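Chapter 12
Laundry and the Care of Household Linens

Before You Begin

If you grew up in a house where clean clothes simply turned up in the drawer, this chapter may surprise you. Laundry is the household job people learn most by accident, usually from whoever stood nearest the washer when they were small, and so we all carry around a mix of good sense and odd habits. (I folded towels the wrong way for our linen shelf until I was past thirty, and I was quite proud of how neat they looked!)

In the last chapter we followed the Harnville household through a week of meals. Now we go with them into the laundry corner, a cramped little place like so many of its kind, where the washing for a family of five has to be gathered, sorted, washed, dried and put away again. Hiu-tung Chiu, who kept the household diary for us through July, wrote that the washing itself gave her very little trouble. "It's the heaps," she noted one evening. "Heaps before and heaps after, and never a good place to set them down." 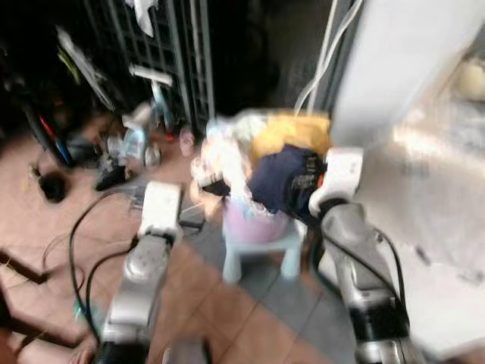
Setting the heap down well is where we start, then. A load left on the floor picks up dust and hair, and it asks you to bend all the way down for every sock. Put the same load on a low stool or a bench beside the machine and your back will thank you by the end of the month. Check that whatever you choose stands steady, and keep the pile small enough that you can see over it when you carry it.

Sorting comes next, and we will spend a good while on it. Dark clothes, bright colors and whites each want their own treatment, and towels are happier kept away from anything delicate - lint travels farther than you would think. Kuo-hua Ko's sorting chart, which many teachers will remember from our first edition, is printed again in Section 12.2 with a few changes for newer fabrics.

Words to Know
colorfast
care label
lint
pretreat
load size

Keep a pencil handy as you read. The first activity asks you to go through your own laundry at home and write down what each care label says, and it takes longer than most students expect.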